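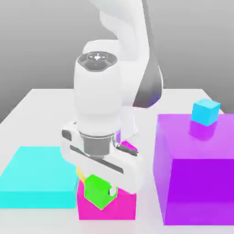

grasso-blocks, sim demos for stacking

2000 episodes, one arm, colored blocks on a white table. Scripted picks plus 31 teleop runs – those are in teleop/, messier, keep them seperate when you train.

Each episode: rgb, joint states, gripper open/close, block poses. Max 400 steps. Block sizes and colors vary.

Known problems
– 6 episodes have no poses, see skip.txt
– failed grasps are left in, flag is success=0
– August export had gripper sign flipped, dont use

Loader is in the Leneo repo.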